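Replacing the finger pads on a hand-held gripper

Written by Vira Boiko, Plornthorpe workshop notes
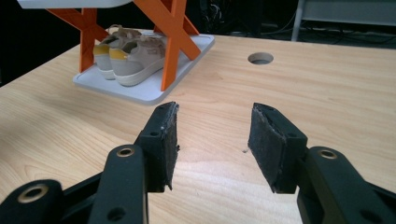
When to change the pads

We use the hand-held gripper every day on the small goods bench, and the pads on the inside of the fingers are the part which wears first. At our place one set of pads lasts over 2,000 grasps, but this depends very much on what you pick up. Soft things like cloth and shoes are kind to the pads. Cardboard boxes with sharp corners are not.

In the photo both pads are due for changing. Look at the top edge of the right one, where it is a little peeled back from the black plastic. The left one is frayed, and near the top it has some pale flecks. A pad in this condition can still hold an object, so it is easy to continue for one more week. Please do not. When the edge is lifted, a shoelace or a thread can go under it and pull the pad further, and then the object sits at a different angle in the fingers than you expect.

My rule is simple. If I can put my fingernail under any edge, I change both pads. I never change only one, because a new pad is thicker than an old one and the fingers will then close a little to one side.

What you need

Felt-like pad material with adhesive back, 2 mm thick
A plastic scraper (an old bank card is also fine)
Isopropyl alcohol and lint-free wipes
A small screwdriver which fits the finger screws
A sharp knife and a metal ruler
Two small spring clamps
A piece of baking paper
A shallow dish for the screws

The whole work takes 11 minutes when everything is prepared, plus the time for the adhesive. The first time I needed almost one hour, mostly because I was looking for a screw under the table. Use the dish.

Step 1. Put the gripper in a safe position

Disconnect the cable from the handle and put it away from the bench edge. Open the fingers fully and lay the gripper on its back on a clean table. If your handle has the trigger lock, close it now. The spring in the linkage is not very strong, but it can pinch the skin between two bars, and this hurts more than you think.

Step 2. Take off the finger blocks

Each block has a small screw hole near the top. On our version there is also one screw at the back, close to the first pivot. Loosen the back screw first and the upper one second. Put a pencil mark on each block, L or R, on the side that does not touch anything. They look the same, but after some months of use each block fits its own arm better.

You can also change the pads with the blocks in place. Juraj Hrnčiar does it this way and his result is good. I find it hard to scrape in the narrow space, and twice I scratched the plastic.

Step 3. Remove the old pad

Start at a corner which is already lifted and pull slowly down, almost parallel to the surface. If the pad tears, use the scraper. Do not use the knife for this. The plastic is soft, and every cut becomes a place where the new adhesive does not hold.

Wipe the surface with alcohol until the wipe stays clean. I normally need three or four wipes for each side. Then wait two minutes and do not touch the surface with your fingers.

Step 4. Cut the new pads

Measure the flat part of the block, not the old pad. The old one is stretched and will give you a wrong size. Cut the new piece 1 mm shorter than the block at the top and at both sides. This small margin protects the edge from catching, and since we do it, the top corners peel much later.

Cut both pads from the same strip and in the same direction. The material is a little stiffer along the roll than across it.

Step 5. Stick and press

Peel only the first centimeter of the backing paper. Place the pad at the bottom of the block, check that it is straight, and then pull the rest of the paper away while you press upward with your thumb. When it goes crooked, take it off and use a new piece. The adhesive is good for one time only.

Put the two blocks together, pad against pad, with the baking paper between them, and clamp them. Leave them for four hours. If I do it in the evening I leave them until morning.

Step 6. Check the linkage before you put the blocks back

With the blocks off, it is easy to look at the arms. Move each arm slowly by hand and feel for play at the pivot holes. The metal rings must sit flush in the plastic. If one is standing out, press it back with a flat tool and watch it for the next days. Blow the dust and loose fibers out of the joints. Do not put oil there, as it will travel to the pads.

Step 7. Mount and test

Screw the blocks on in the opposite order, upper screw first. Tighten until the screw stops and then only a very little more. The thread is cut directly into the plastic and it does not forgive much.

Close the fingers on a sheet of paper. It should be held over the full height of the pads. If it turns around one point, one block is sitting crooked and you have to loosen it again.

After this, connect the cable and run the zero calibration in Plillness with the fingers closed. New pads change the closed position, and if you forget this, all the opening widths will be wrong by the same amount.

Keeping a record

Write the counter value on the sheet at the bench each time you change. Our last two sets went to 2,838 and 1,166 grasps. The shorter one was in November, when Janka Vlček was working with the cardboard boxes.

Spare pad strips are in the second drawer, next to the wipes. When you open the last strip, please send me a message.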